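4. Recording the binder task

This section covers recording runs for the shelf-to-top comparison in the Seidel study. Read section 3 (arm and hand checks) first. The steps are the same at Plastville and Trumden.

4.1 Setting up the cabinet

1. Stand the robot facing the front of the cabinet. Both hands must show at the bottom of the head view.
2. Open the doors of the compartment you will use.
3. Place the binders flat, spines facing out, in the layout given on the run sheet. A layout may use the shelf, the cabinet top, or both.
4. Start Draten and choose "Head + wrist."
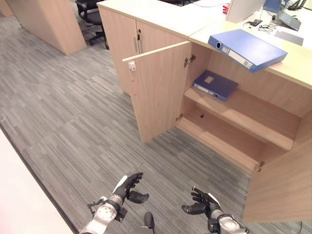 4.2 Recording a run

1. Press Record, then wait for the tone before moving either arm.
2. Bring the working hand in from the front, below the edge of the top. Keep the other hand low and outside the compartment.

CAUTION: The door hinges stick out into the opening. Do not let a forearm cable pass behind one. If it does, press Stop and back the arm out by hand.

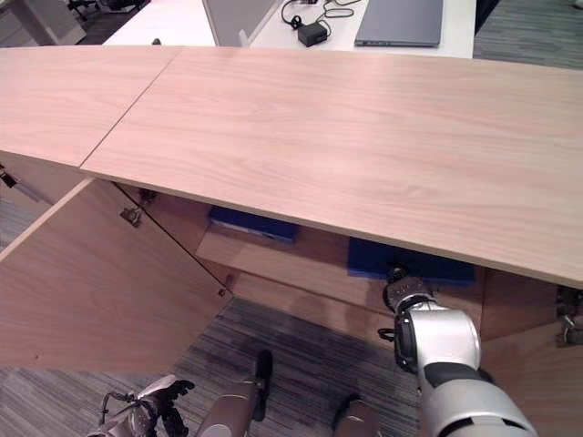
3. Close the fingers on the binder before lifting. Lifting with a half-closed hand was the most common fault in the June set.
4. Move the binder to the place on the run sheet and open the hand fully.
5. Pull the hand back until it is clear of the cabinet, then press Stop.

Note: A binder that ends up over the front edge of the top is scored "placed, overhang." Do not straighten it before you press Stop. 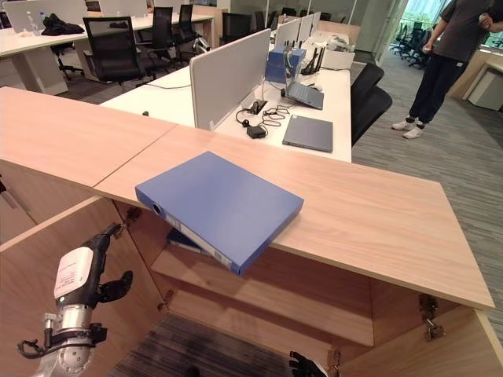
Enter the score in Draten before resetting the layout. The choices are "placed," "placed, overhang," "dropped" and "no grasp." Leave the comment box blank unless the run was stopped early.

4.3 Checking the wrist view

Play back the wrist recording after each block of up to 100 runs. The housing and at least one finger should be in view for the whole run. If the housing has shifted between blocks, repeat the camera alignment in section 3 and mark the block "realigned."
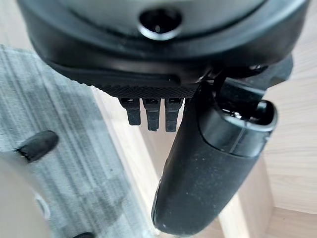

Seidel Study Operator Guide

4.4 What is kept

The current set has 1,544 recorded runs. Of these, 1,390 passed the playback check and are used for training. Runs that fail the check stay on the drive but are left out of the training list. Do not delete them.

A policy trained on the first 1,000 accepted runs dropped more binders at the shelf edge than one trained on the full accepted set. Use the full list unless your run sheet names the shorter one.

Last changed Dec 5, 2025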